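LISEZ-MOI – Journée portes ouvertes de l'atelier Lirden, démonstration de saisie à deux mains

Version du 05/02/2018

Bonjour et merci d'avoir ouvert ce fichier avant les autres ! Le dossier rassemble ce que nous avons gardé de la journée portes ouvertes : les enregistrements des démonstrations, les notes prises au fil de l'après-midi et les petits scripts de relecture. Plusieurs visiteurs nous ont demandé s'ils pouvaient revoir tout cela tranquillement chez eux, et comme nous avions promis de ne pas traîner, voilà qui est fait.

Contenu du dossier

demos/ – 30 enregistrements, un par passage
notes/ – remarques de l'équipe et questions du public, recopiées telles quelles (avec quelques abréviations, pardon d'avance)
scripts/ – relecture et découpage
calibrage/ – les fichiers des deux pinces, à ne pas mélanger entre gauche et droite

Déroulement de la visite

Nous avions prévu 4 ateliers, et celui du meuble a été de loin le plus bavard. Le principe est simple à raconter et un peu moins simple à exécuter : une personne tient une pince dans chaque main et range ou sort de petits objets du quotidien, pendant que l'on enregistre le mouvement des deux pinces. Ces gestes servent ensuite d'exemples au robot Jular, que les visiteurs ont pu voir à l'étage, au repos d'abord, puis en train de répéter des tâches plus courtes. Beaucoup s'attendaient à une télécommande et ont été surpris de voir que tout passait par les poignets, comme lorsqu'on attrape quelque chose avec des pinces de cuisine.

Les cubes à motifs noirs et blancs fixés sur les pinces ont eu leur petit succès, surtout auprès des enfants. Ils servent au repérage : chaque face porte des marqueurs différents, et le logiciel Rillano en déduit la position et l'orientation de la pince. Il faut donc éviter de les cacher avec la manche ou avec l'autre main, ce que l'on oublie très vite dès qu'on se concentre sur l'objet. 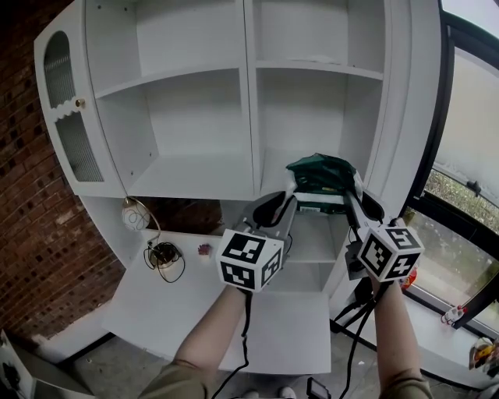 Saisie d'un sachet vert à deux pinces, devant le meuble blanc.

Les emballages souples restent nos préférés pour ce genre d'exercice – ils se froissent, ils glissent, ils changent de forme dès qu'on les serre. Une boîte rigide pardonne beaucoup plus. Pour un sachet, nous conseillons d'approcher les deux pinces en même temps et de fermer doucement, quitte à recommencer. Les visiteurs qui tiraient d'un seul côté s'en rendaient compte assez vite !

Format des enregistrements

Chaque démonstration contient la vidéo, la trajectoire des deux pinces et leur ouverture. Les passages interrompus ont été conservés et portent le suffixe _stop. Les 200 premières images de chaque fichier correspondent à la mise en place et peuvent être sautées sans regret.

Limites connues

La lumière venant de la fenêtre varie d'un passage à l'autre, et le suivi en souffre par moments. Dans 2 enregistrements, la trajectoire de la pince droite comporte un trou que nous n'avons pas comblé. Les annotations ont été faites à la main, en français, et leur niveau de détail dépend beaucoup de l'heure à laquelle elles ont été écrites.

Utilisation

Le dossier peut être utilisé librement pour l'enseignement et la recherche. Merci simplement de citer l'atelier Lirden et la bourse Hafþórsson, qui a financé le matériel. Une nouvelle visite est prévue en mai, avec un atelier consacré aux tiroirs si tout est prêt à temps. Les corrections et les questions sont à déposer dans le fichier notes/retours.txt.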